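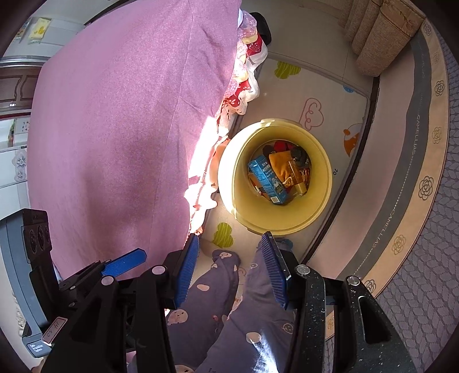 Yellow bin on the play mat, gripper open over it, items inside.

**Is there a standard for how full a bin should be in home pick-and-place sessions?**

Posted by Aarti Tyagi

I'm writing the site rules for hand-held gripper recording in homes. The task is to empty a bin one item at a time. Ours hold mixed goods: a printed box, a cloth bag, small containers. The draft says "fill to a natural level," and two reviewers read that differently. Is there a published limit? Also, does a patterned mat count as clutter? Our draft requires a plain surface within 200 mm of the bin.

**Kusum Yadav**

I don't know of a published limit for this. At Khoury we wrote our own:

- No item may stand above the rim by more than half its length.
- At least one item must be graspable without moving another.
- Soft goods such as blankets stay outside the bin and clear of the operator's feet.
- Inspect both finger pads and all visible bolts before each session. Log a worn pad and replace it before recording.

Patterned mats are allowed. We dropped the plain-surface rule in September after reviewing 471 sessions, as it excluded most of the homes we had access to. Record the surface type in the session sheet instead.

**Chelsea Wragg**

just use a smaller bin

**Sunita Dwivedi**

Agree with Kusum on the mat. I would add a seated-operator clause. If the operator sits on the floor with the bin between or in front of the legs, state whether legs may be in view. Ours permits it, provided the jaws never close within 4 cm of clothing. Loose trousers need checking before the start.

For "natural level," replace the phrase with a measured distance from the rim. Reviewers can't audit an adjective.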